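About Clutuvero

Clutuvero makes and supplies counting cubes, sorting trays and tabletops for nurseries, infant schools and home educators. We started in March with one size of cube and a short list of local schools. Our workshop and packing room are on the first floor of the old Wainwright building, next to the stairs.

What we make

Our main product is the Prastton set. It holds 164 cubes in a lidded box, with a tray and a sheet of starting activities. Smaller bags of 20 and 60 are sold for small groups and for topping up sets that have lost a few pieces under the radiators. All our cubes are plain. They carry no letters, numbers or pictures, so the same box can be used for counting, sharing, pattern work and building.

The Lutis table top came later. Teachers told us that small pieces were hard to pick out on patterned or dark desks, so we made a pale, smooth top that lies over an ordinary classroom table. It wipes clean with a damp cloth. Please don't use scouring pads on it.

How we work

Orders are packed in the same room where the cubes are sorted. Each colour is kept in its own drawer and weighed out before boxing. Marked pieces go into a seconds tub – these are sold by the bag at our open mornings.

We look at new colours one cube at a time on a bare pale top before they go into a set. Red was the first colour we settled on and it is still the one schools reorder most.
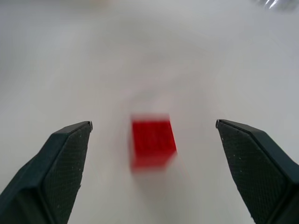
Visits and orders

Schools can visit by arrangement on weekday mornings. There is parking behind the building and a lift at the side entrance. Orders can be placed by post, by email or through the form on our contact page. Our order line is extension 3542. We send replacement pieces singly if you tell us the colour and the set they belong to.

Page last updated Oct 16, 2019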